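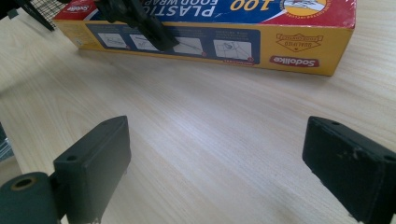 食品用ラップの使い方と、かごを使った置き場所の決め方

更新日 2025-07-07

食品用ラップは毎日使うわりに、うまく切れない、端が見つからない、箱がつぶれるといった小さな不便が多い道具です。このページでは、長い箱に入ったロールタイプのラップについて、開け方、切り方、端が貼りついたときの戻し方、しまい方を順に説明します。後半は、ワイヤーメッシュのかごにまとめて置く方法です。

用意するもの

・食品用ラップ(箱入り)
・細長い長方形のかご
・メジャー
・セロハンテープ
・乾いた布巾
・油性ペン

1.箱を開ける

新しい箱は、まず側面の説明図を見ます。開ける位置と刃の位置は製品によって違い、ふたの先に刃があるものと、箱の本体側に刃があるものがあります。図が小さい場合も、番号の順に追えばだいたいの手順はわかります。

切り取り線のある箱は、端から端まで一度に引かず、左右の角を先に浮かせてから中央へ向かって開けます。勢いよく引くと、ふたの折り目まで裂けることがあります。裂けてしまったら、その場で内側からセロハンテープを貼っておきます。外側だけに貼ると、手に当たってすぐはがれます。

開けたら、ロールを一度取り出して、止めてあるシールやテープをはがします。ロールを戻すときは、ラップの端が刃のある側へ出る向きに入れてください。逆に入れると引き出すたびに箱の縁でこすれ、途中で斜めに裂けやすくなります。

箱の両端に押さえ用のつめ(丸や三角の切れ込み)がある製品では、指で内側へ押し込みます。ロールが箱から飛び出すのを防ぐためのもので、見落としている人が多い部分です。つめのない箱はそのままでかまいません。

2.引き出して切る

箱を机の上に置いたまま切ろうとすると、箱がずれて力が逃げます。利き手で箱を下から持ち、親指をふたの中央に当てます。反対の手でラップの端をつまみ、必要な長さより少し長めに引き出します。

切るときは次の順で行います。

(1)ふたを閉じ、親指でラップごと中央を押さえる。
(2)引き出したラップを軽く張る。
(3)箱を手首で手前か向こうへひねり、刃を食い込ませる。
(4)切れ目が入ったら、そのまま端まで送る。

中央から切るか端から切るかは、刃の形で決まります。刃がV字なら中央から、まっすぐなら端からが切りやすい方向です。ラップを上に引っぱって切るのは避けてください。伸びて細くなり、切り口もそろいません。

器にかけるときは、縁から左右に3センチほど余る長さが目安です。器の縁に水気や油があると密着しません。先に布巾で拭き、ラップを手前の縁に付けてから向こう側へ渡し、最後に横を押さえます。深い鉢に熱い汁物が入っている場合は、湯気が落ち着いてからかけます。電子レンジに入れるときは、ぴったり張らずに片側を少し開けておきます。耐熱温度は箱に書いてあるので、油の多い料理を温める前に確認してください。

3.端が見つからなくなったとき

切ったあとに端がロールへ巻き戻ることがあります。爪でこするとラップに傷がつき、そこから縦に裂けます。次の方法を試してください。

・セロハンテープを5センチほどに切り、ロールの表面に軽く当てて、巻きと逆の方向に引く。一か所で取れなければ、位置をずらして一周する。
・それでもだめなら、ロールを箱から出し、明るい窓のほうへ向けて回す。段差の線が見えたところにテープを当てる。
・細く裂けて斜めになった場合は、裂けた部分を片側へ少しずつはがし、幅がそろうまで一周か二周分を捨てる。惜しんで途中で使うと、次も同じ場所で裂けます。

4.置き場所を決める

ラップの箱は長いので、浅い引き出しに入れると斜めになり、ほかの物の下敷きになってふたがつぶれます。うちでは何年か引き出しに入れていましたが、今はかごに移しました。中が見えるワイヤーのかごなら、残りを確かめるのにいちいち全部出す必要がありません。

まず、棚の奥行きを測ります。測るのは棚板の奥行きと、扉を閉めたときの内側の両方です。蝶番や扉の厚みの分だけ、棚板いっぱいには使えません。うちの棚は内側が279ミリしかなく、長い箱は縦向きに入りませんでした。このような棚では、かごを横向きに置くか、棚をあきらめてカウンターの端に置きます。

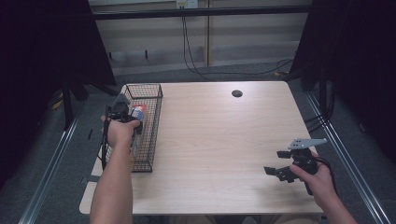 かごに入れる順番は、大きい物からです。長い箱を先に長辺に沿わせて置き、残った幅に小さな袋や瓶を入れます。逆にすると、最後に長い箱が浮いて斜めになります。箱の向きは、製品名のある面を上か手前にそろえます。アルミホイルやクッキングシートも同じような箱なので、向きがばらばらだと取り違えます。

ワイヤーの切り口が内側に出ているかごは、底に厚紙を一枚敷いてください。薄い袋の角が引っかかって破れるのを防げます。厚紙は底より5ミリほど小さく切ると、縁が反りません。かごをテーブルの上で詰めるときは、手前に少し余白を残しておくと、出した物を仮に置けます。

詰め終わったら、片手で持ち上げてみます。片側に傾くようなら、重い瓶を中央へ移します。かごの高さから上へ飛び出す物は、棚から引き出すときに上の段に当たるので、別の場所にしまいます。

5.予備の管理

箱に大きく書いてある数字は、長さのこともあれば、ほかの表示のこともあります。「100」とあっても単位は製品ごとに違うため、買い足すときは数字の横の単位まで見てください。幅も同様で、同じ売り場に異なる幅の物が並んでいます。

うちで予備に置いているのは一本だけです。新しい箱を開けた日に、油性ペンで箱の端へ月だけ書いておきます。前の箱は6月に開けたもので、端に「6」とあります。何回か続けると一本をどれくらいで使うかがわかり、安売りのたびに買わなくて済みます。

6.かごの手入れ

ワイヤーメッシュは網目にほこりと油がたまります。中身をすべて出し、45度くらいのぬるま湯に台所用洗剤を少し溶かして、20分つけ置きします。つけ置きできない大きさなら、布巾に含ませて拭くだけでもかまいません。網目の交わるところは、古い歯ブラシでこすります。すすいだあとは立てかけて完全に乾かしてください。湿ったまま紙箱を戻すと、底がふやけて波打ちます。

ラップの箱が湿ってしまった場合は、ロールを抜き、箱を開いた状態で陰干しします。刃が浮いた箱は使い続けず、新しい箱に替えます。空き箱を捨てるときは、刃を外してから自治体の分別に従ってください。金属の刃は厚紙に挟み、テープで巻いておきます。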